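A short thread about the dish rack. There is no moral.

I bought it in January because the old wire one had started leaving rust freckles on everything. The new one is wood. It has pegs. It cost $14 and came with a leaflet thanking me for choosing Clerkberg, as though there had been a ceremony.

The pegs get taller toward the back. I spent a whole evening believing this meant something. Big plates at the back, small plates at the front, society restored.

Then there are the pasta bowls. Too shallow to be a bowl, too deep to be a plate, and they will not stand between pegs like a decent citizen. Put one in and it leans. Put two in and they lean on each other and stay there until spring.

I have read 130 reviews of racks like this one. People are very calm about their bowls. I don't trust any of them.

Current policy: plates go in the rack on edge. Bowls get wiped and put straight in the cupboard. Anything round is on its own.

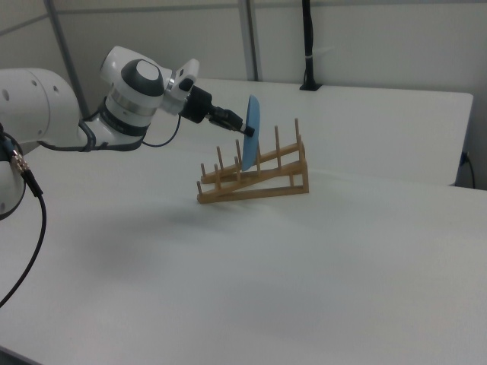
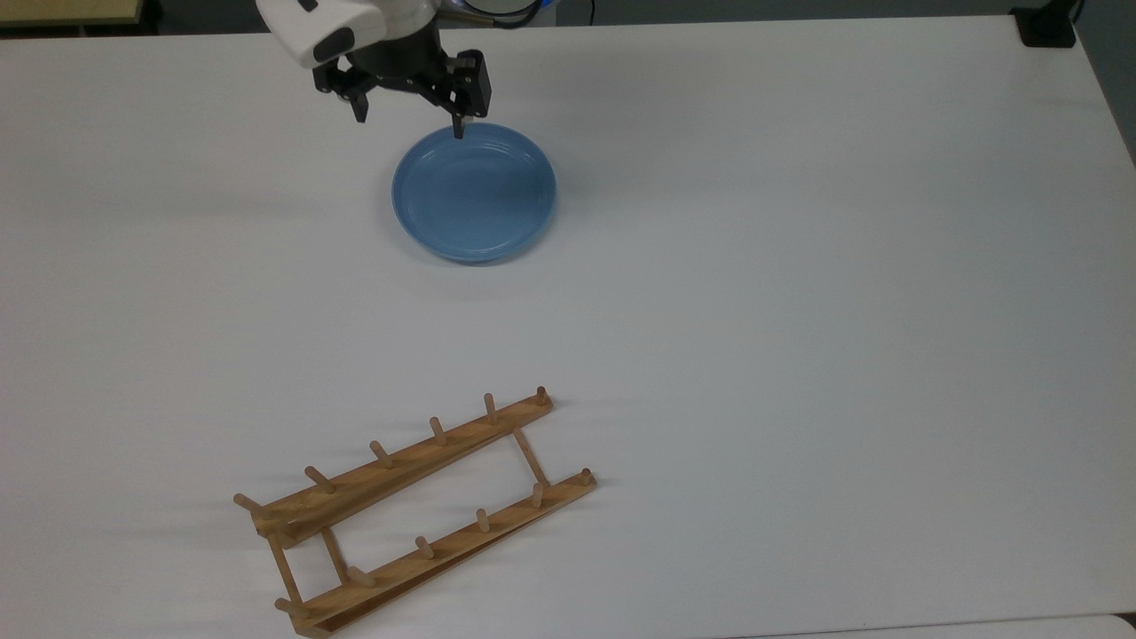

Light blue, the lot of it. 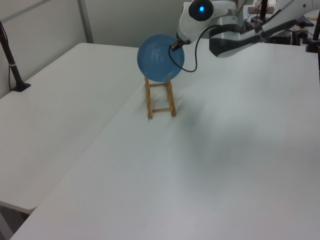 Ilham Khoo replied that bowls go in last, face down across the tops of two pegs, and that a rack on a slant wants its low end toward the sink. Mine has had its low end toward the toaster for nine months. I'm going to go move it and we won't discuss the toaster.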